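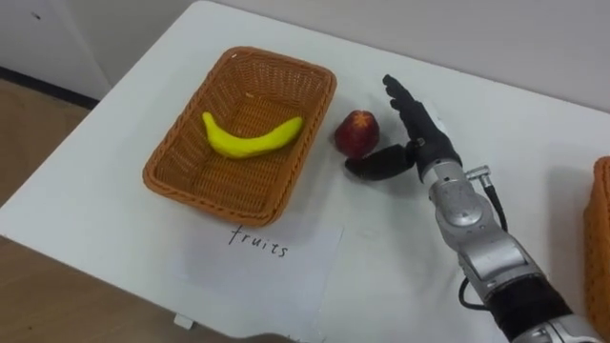
Posted by Drondulness, home blogger and part-time sorter of other people's cupboards
31 August 2023

I started labeling baskets in July, after I found a soft lemon behind the bread for the second time. The baskets are plain wicker ones in an orange-brown color. I bought them at Villalobos, the discount place out past the feed store, and they have held up fine. They're shallow, so things don't get buried.

The labels are sheets of white paper and a black marker. I looked at the printed kind from Brundlow and decided against them. Handwriting is easier to change. The one for fruit says "fruits" in lowercase, and it lies flat on the table in front of the basket. I may tape it down later. Paper slides around on a white tabletop.

My rule for practice sorting is to use only a few things. A toy banana and a small red fruit are enough to try out a basket before moving the real groceries over. If I keep reaching past a basket to put something down, it's in the wrong spot.

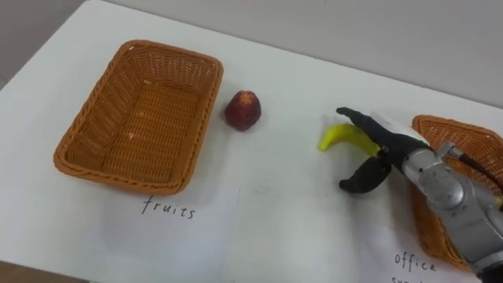

I also set them at an angle once to see if that was easier on the wrist. It was a little easier from the left side and no different from the right.

Two baskets on one table is my limit. With a third I had nowhere to set down a bag. The second basket has its own label, and I've changed the word on it more than once.

Bread is next. It doesn't fit in anything this shallow, so I'm measuring the shelf by the stove tonight and going back to Villalobos with the numbers.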